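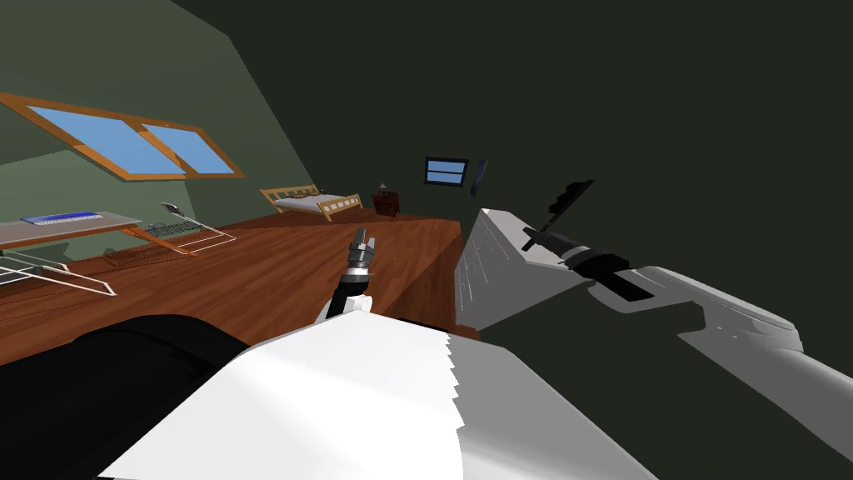 The two-armed robot in the simulated bedroom.

Test Technician, Robot Safety (Simulation)
Hunano, Tulness
Fixed term, 50 weeks, full time
Closing date for applications: 21/02/2019

Hunano builds two-armed robots for work in homes and small care settings. We are hiring a test technician to join the safety team at our Tulness site. The job is to run, break and write up tests of our arms in simulation, and to check the results on the real robot at our Rutherford lab. The post was created after a fault last August, and most of the first few months will be spent on that fault.

What happened

During a routine test at Rutherford, the right arm of one of our robots kept moving after a stop command had been sent. The left arm stopped as it should. The right arm carried on for 800 milliseconds and struck the edge of a table. The hardware stop was then pressed and power was cut to both arms. There were no injuries. The gripper was damaged and the table was scrapped.

The cause was a message that got held up in Fumar, our in-house control software. Fumar runs the same code on the robot and in the simulator. When the two arms carry different grippers, each arm has its own driver, and the drivers did not agree on what to do with commands already waiting in the queue. One threw them away on a stop. The other finished them first.

We had been running the same pair of grippers in simulation for months and had not seen the fault. When we went back over the saved runs, we found it in 276 of them. The arm had moved a short distance after the stop and the run had still been marked as a pass, because the check only looked at whether the robot was still at the end of the run. Nobody was reading the traces between those two points.

The queue bug has been fixed. The checks have been partly rewritten. We have not finished working out what else they missed, and until that is done, robots with mixed grippers run at Rutherford at reduced speed and behind the fence.

What you will do

Run stop tests in simulation every day across our set of rooms, with the arms in different positions and with different loads.

Read motion traces and mark any movement after a stop, however small.

Write new pass and fail checks with the software team. You will not need to write Fumar code yourself, but you will need to be able to say clearly what a check should catch.

Re-run saved tests from before August and sort them again. This is slow work and there is a lot of it.

Set up matching tests on the real robot at Rutherford, with a second person present at the hardware stop.

Log every fault, including the ones that go away when you try again. We have a backlog of these marked "could not repeat" and we want them opened again.

Take part in the weekly fault review and present what you found.

Stop any test, including someone else's, if you think it is unsafe. You do not need permission and you will not be asked to make up the lost time.

What you will need

Experience in testing, inspection, maintenance or quality work. It does not have to be with robots. People on the team have come from elevator repair, medical equipment and food packaging.

The ability to write a fault report that another person can follow without calling you.

Some scripting. We use Python for the test runs. If you can read a short script and change it without breaking it, that is enough to start.

Patience with long logs.

The ability to stand for part of the day and to lift test equipment with help, when working at Rutherford. If this would be a problem, tell us and we will talk about how the lab part of the job could be arranged.

Useful but not required

Time spent around industrial arms or other powered machinery.

Lockout and tagout training. We will provide it if you do not have it.

Experience with any 3D simulator. You will be looking at rooms and arms from odd angles for hours at a time, and some people find that tiring at first.

A basic understanding of how messages are passed between programs.

Where you will work

Your desk will be in Tulness, in the main office. Simulation runs are started from there. Rutherford is our lab and is on a separate site. Expect to spend two days a week there once you have been signed off. Travel between the two sites during the working day counts as paid time. There is parking at both.

The work can't be done fully from home. Trace reading and report writing can be, after your first three months and by agreement with your supervisor.

The team

The safety team has 6 people at present and reports directly to the head of operations. Before August it was part of the software group. It was moved so that a failed test could not be signed off by the people whose release depended on it. You will work with the software group most days and you will sometimes have to tell them things they would like not to hear. They know this.

Training

For your first month you will work alongside a senior technician. You will go through the full report on the August fault, including the parts that deal with our own mistakes in testing. You will then complete lab safety training before you enter the fenced area with a powered robot. No one goes inside the fence with power on during a stop test, at any level of the company.

Pay and conditions

Pay depends on experience and follows the Hunano technician scale, which we will send you before the interview. Overtime is paid. There are no night shifts. Simulation runs go overnight without staff, and you would read the results in the morning.

Health cover and paid leave begin on your first day. The post may be extended, but we can't promise that now.

How to apply

Send a resume and a short letter to the hiring desk at Hunano, Tulness, with "Test Technician, Simulation" in the subject line. In the letter, tell us about a fault you found or helped to find. We would like to know how you noticed it, what you did next, and what you would do differently. It can be a small one. Leave out the names of customers and anything confidential.

We will reply to every application. People we want to meet will be asked to Tulness for a half-day visit. There will be an interview and a practical task, in which you read a short motion trace and write up what you see. You can use your own notes. There is no coding test.

If you applied for the software tester post last August, you may apply for this one as well. Please send a new letter.

If you need changes to any part of the process, such as extra time or a printed copy of the task, put a line in your letter or ask the hiring desk. It will not be passed to the interview panel unless you want it to be.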